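Warnulstead reset-free training: FAQ

Quick answers to what keeps landing in the inbox. Maintained by Baltazar Nava, last touched in April. More when there's time.

What is Warnulstead?
A training method for two-arm tabletop tasks. Policy learns the task and the undo of the task together. Person steps in only when both get stuck.

So what's new? People have done forward/backward pairs before.
They have. Ours shares one network for both directions and a small scorer (Tadelis) picks which direction to run next. The scorer is the contribution. The rest is plumbing.

What did you get?
On the nesting-and-setting task, 588 good runs out of 651 on tables it had trained on. New homes are worse, see below.

How much data?
900 demos by hand to start, both directions mixed. After that the arms collect their own.

Why homes and not the lab?
Lab numbers were too nice. Same table, same lights, same everything. Policy learned the room. Moved it to a living room and it fell over the first afternoon.

What breaks it?
Glare, mostly. Shiny bowls on a shiny top, depth goes to mush. Also thin flatware: forks get pinched at the tines and rotate in the grip. Also cables snagging on table edges, which is our fault and not the policys.

Does the scorer need labels?
A few. 95 clips marked done / not done / stuck. We tried it with none and it called everything done.

Can I swap in my own arms?
Probably. Two arms, a parallel gripper on each, a head camera. Joint names go in the Varela config file. If your wrist is mounted backwards from ours flip the sign on the last joint or it will try to scoop the table.

Is the undo policy useful by itself?
Sort of. It's decent at clearing up. Slow tho.

How do you count a success?
Small bowl inside the big one, spoon and fork side by side, nothing on the floor. All of it or it's a fail. No partial credit. Reviewers asked for partial credit, we said no, we may add it as a second column.

Do the arms train overnight?
No. Somebody is in the room with a stop button, always. Sessions end when that person wants to go home.

Where's the code?
Under the Devudia repo, training branch. The main branch is older and will not run teh scorer. Merge is planned for Thursday, if tests pass.

What does the home setup look like?
Folding tables with a marble-pattern top and red trim, grippers at the near side, whatever furniture is already in the room.

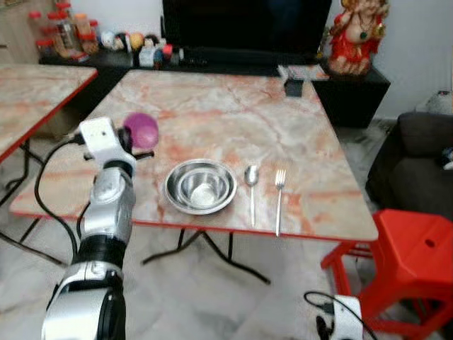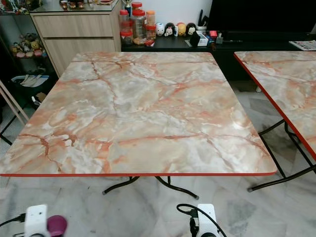 Will you release the failed runs too?
They go out with the good ones, same format, tagged by failure type. Tags were done fast so expect a few wrong ones, send fixes through the issue tracker.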